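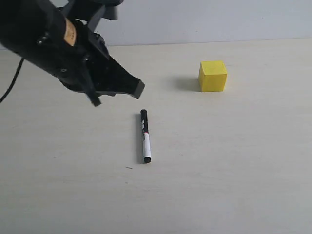 Gholamreza wants the reaction wheel bearings swapped before we do anything else, and he wrote as much in the margin of my last entry: "Stop tuning the controller, your friction is the problem." Fine! He may be right, but I had the tuning runs half done and I'm stubborn.

Aug 29, 2021

Third go at the Flurus attitude test on the air bearing. Spun the wheel up to 400 rpm and let it coast down with the controller off, 7 times in all. Four of the coast-downs lie right on top of each other. The other three have a kink near the bottom end, and it's never in quite the same spot (Agata thinks the grease, I think the harness dragging on the table – we have a coffee riding on it).

Balance mass is now 189 g on the minus-Y side. Do NOT trust the number on the old sheet, that was before Ehsan moved the battery.

Magnetometer still reads funny whenever the wheel current goes over the limit we set. I moved it out to the end of the boom and it got better, not great. Fereshteh has a shielding trick from her Gornari work that she promised to show me, so I'm leaving that alone for now.

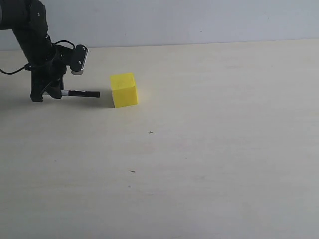
To do before the next run

Re-tape the harness along the boom and repeat the coast-down with it unplugged.
Ask Eustaquio if the Okeke bearings have shipped.
Copy the logs off the bench laptop, the disk is nearly full again!
Level the air bearing pedestal. It drifts toward the door every time and I keep blaming the software.

Later, same day. Did the unplugged run after all, couldn't leave it alone. Kink is still there, so that's one coffee for Agata, or at least I've lost my half of the argument.
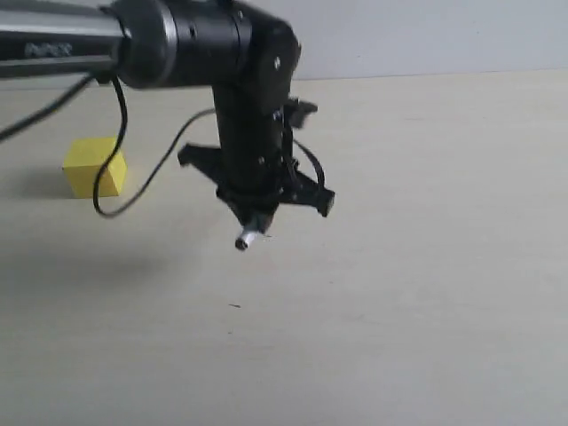

I went back over the wheel speed data with that in mind and the kink only shows up after the wheel has been sitting for a while, like over lunch. Back-to-back runs come out clean. So grease, maybe, or something in the preload. I've put the controller gains back where they were and left the wheel on the bench for Gholamreza to take apart.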